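# How Do You Shop for a Robot Hand?

My name is Margaux Hoarau, and part of my job is buying things for robots. I don't mean birthday presents (although I would love that job). I mean the tools, spare parts and odds and ends that a team needs before a robot can learn to pick stuff up.
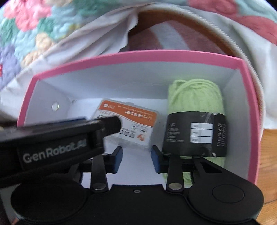

So how do you decide what to buy? When I was a kid I saved my allowance in a jar, and when the jar was full I ran to the store and bought the first shiny thing I saw. I was usually sorry by dinnertime! Buying for robots works a lot better when you start with a list.

## First, what does it have to pick up?

Before I look at a single price, I ask my team what the gripper needs to grab. A gripper is the robot world's word for a hand. Lots of grippers have two fingers that open and close, kind of like kitchen tongs.

Think about a flat plastic case and a bundle of yarn. You could grab the yarn almost anywhere, and it would squish a little and let you. The flat case is sneakier. It lies right down against whatever it's sitting on, so the fingers have to catch it by an edge. Try it yourself with two pencils for fingers! Pick up a sock, then try to pick up a playing card. See how much harder the card is?

That tells me something about shopping. If the team only wants to pick up socks, I can buy simple fingers. If they want socks and cards, I need fingers with good pads on the tips, because pads help with gripping. They also wear out – so now I need spare pads too. My list just got longer.

## Needs, wants and "ooh, neat"

I split my list into columns. The first is for needs, and those are things we can't work without. The second is for wants. The last one I call "ooh, neat," and it's where I put everything Romain Ferrand asks for. He's our engineer and he has never seen a catalog he didn't like.

For our last project, which we named Penero, the needs column had two hand-held grippers in it. Hand-held means a person squeezes and steers the gripper, so people can practice a job with the same kind of fingers a robot would use. We also needed spare pads, extra screws, and a big box with a lid for storing everything.

Romain wanted a third gripper in case one broke. I moved that one around a lot before I made up my mind. Want? Need? If a gripper breaks and the new one takes six weeks to come, that's six weeks of somebody sitting around. In the end it went under needs.

## Now the money part

A budget is a plan for your money that you make before you spend any. Our budget for Penero was $2,784. That sounds like a mountain of money when you're used to an allowance, and I promise it shrinks fast.

The grippers took the biggest bite. After I had paid for all 3 of them, I had $1,179 left for everything else. Want to check my math? Take 1,179 away from 2,784 and you'll find out what the grippers cost all together. (Grab some paper. I used a calculator and I'm not ashamed of it.)

Then I did something that looks strange. I put a chunk of what was left in a separate row on my list and wrote "oops money" next to it. Shipping can cost more than you thought. Someone can order the wrong size of screw, and that someone was me, in February.

## Stuff that costs almost nothing

My favorite things to plan for are the practice objects. You don't have to buy fancy ones. Sibusiso Baloyi, who runs our practice sessions, keeps a list of everyday things with different shapes: soft, flat, round, bendy, slippery. Most of them come out of somebody's drawer at home. I still write them on the list with a zero beside them, so we remember to go find them!

## Make your own list

Pretend you're buying a robot helper for your bedroom. What would it have to pick up? Write down the easiest thing and the hardest thing. Then make your columns, choose a budget, and see what fits. Don't forget the oops money.

Mine would have to pick up one tiny earring back off a fluffy rug. I've looked at the prices for fingers that small, and I'm going to need a bigger jar.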